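Mixing bowls, foam trays and where to keep them
Kitchen & Pantry > Storage and Cleaning
16 replies

brelport_baker
Member, 115 posts

We moved into a smaller place in September and I lost most of my lower cabinets. I've been going through the kitchen one shelf at a time and I'm stuck on two things.

First is the stainless bowls. I have a big one with a dull brushed finish and a small shiny one, and I keep them nested. Does nesting scratch the big one, or is that just how brushed steel looks after a few years?

Second is the white foam trays that meat and vegetables come on. My mother washed and kept every one of them. I've been doing the same without thinking about it and now there's a stack taking up half a shelf. Do people still reuse these for anything?

panhandle_lou
Senior Member, over 4000 posts

Nest them. Steel on steel leaves light marks and that's all. Mine have been stacked inside each other for 30 years and they hold water the same as the day I bought them. If it bothers you, put a paper towel between them.

Throw the trays out.

quietcorner
Member

I'd be careful about saying throw them all out. I keep a few for things that never touch food. They're good under a small paint can or for holding screws while you take something apart. I wouldn't put food back on one after raw meat, washed or not.

brelport_baker
Member, 115 posts

I hadn't separated the meat ones from the vegetable ones, so that's a problem right there. Once they're washed they all look the same.

I got everything from that shelf out on the table this afternoon so I could sort it. The small bowl goes inside the big one with plenty of room around it, so the pair takes up no more shelf than the big one alone. That settles the bowls for me. They can stay together.

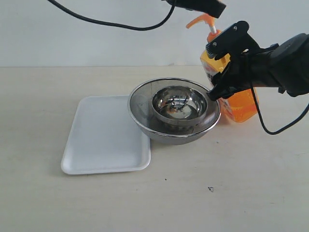
The shelf I have left is narrow, so whatever goes back has to be something I use every week. The big bowl is for bread dough and salad. The small one gets used for eggs and for marinades. I can't say the same for any of the trays.

ledine_hill
Member

Do you wash the bowls by hand? I ask because the dull finish on my large one came from the dishwasher. It was fairly bright when I bought it at Llewellyn and after a year it had gone gray inside. The small ones I wash by hand are still like mirrors.

brelport_baker
Member, 115 posts

By hand, both of them. The big one was brushed when I got it, I'm fairly sure. They weren't bought together – the small one came later from a different store.

panhandle_lou
Senior Member, over 4000 posts

Then it's just the finish. Some are sold brushed and some are sold polished. You can't make a brushed bowl shiny with anything you have under the sink, and I wouldn't try.

tworiversmom
Member

I disagree with Lou on the paper towel. It holds damp if the bowl wasn't fully dry and you get spots. I put a thin cork round between mine, the kind you'd set under a plant. Or just dry them properly and use nothing.

panhandle_lou
Senior Member, over 4000 posts

If the bowl is put away wet you'll get spots with or without the towel.

tworiversmom
Member

Not in my kitchen, but okay.

fivonance_fan
New Member

I use the Fivonance shelf risers and they doubled the space in a narrow cabinet. The big bowl goes underneath and plates go on top. You do have to measure first. My tallest bowl was too deep and I had to send one set back for the next size up.

On the trays, check whether your grocery store takes them. Mine has a bin by the door. They have to be clean and dry with the plastic wrap and the absorbent pad taken off. The curbside pickup here won't touch them.

quietcorner
Member

Ours took the bin away last year. Worth calling before you load up the car.

brelport_baker
Member, 115 posts

Thanks, everyone. I'll call the store tomorrow morning. If they take them, the whole stack goes. I might keep two for the workbench like quietcorner said, and I'll write SCREWS on them in marker so they don't end up back in the kitchen.

I measured for the riser and I have room if I get the low one. Does anyone know if they slide around on shelf liner?

fivonance_fan
New Member

Mine don't. They have rubber feet.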